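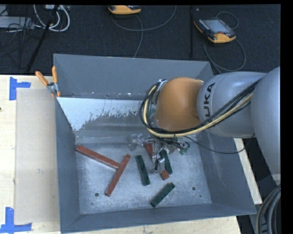
Wallov today released Urklow 2, the second version of its grasp planning software for bin picking, and the company would like it known that the blocks did not make it easy. Urklow takes a view of a cluttered bin, works out which part can be reached, and gives the arm a path in and out that avoids the walls. Painted blocks in a steel-gray bin may look like a gentle assignment. Then two of the reddish-brown ones settle into a tilted T, a green one leans close beside the gripper, and a job any toddler could do starts eating processor time.

The new version changes the order in which the software thinks. Urklow 1 picked the nicest-looking grasp first and checked for collisions second, which meant it spent a good part of its working life falling in love with blocks it could never reach. Urklow 2 starts with the walls, the wrist and the cables, throws out every approach that would hit one of them, and only then has opinions about blocks. Median planning time in Wallov's own tests is 292 milliseconds per pick.

"The first version was an optimist," said Arwel Gough, who leads planning software at Wallov. "It would look at a block lying flat against the side of the bin and say, sure, I can get that. We have spent a long time teaching it to be more like the people who work here."

Cable handling gets its own module, called Powell. It treats the hoses and wires on a robot's wrist as a soft shape that swings and sags, and keeps a margin around it. Users of Urklow 1 had asked for this, some of them in writing and in capital letters.

Wallov tuned the release over around 3000 picks at its Kovstead lab. The log viewer that came out of that work now ships with the product. It shows each rejected grasp along with the reason for the rejection, so an engineer can see why the arm is hovering over a perfectly good block and doing nothing. There are 108 reason codes. Code 41, "target is under another target," remains the most popular.

Urklow 2 does not yet handle clear plastic parts, or parts that are tangled together. Wallov is working on the first problem and avoiding eye contact with the second.

The software is available in August as a free update for current license holders. Settings files from Urklow 1 will load without changes, except for the "confidence" slider, which has been removed. Setup notes and the full list of reason codes are included with the download.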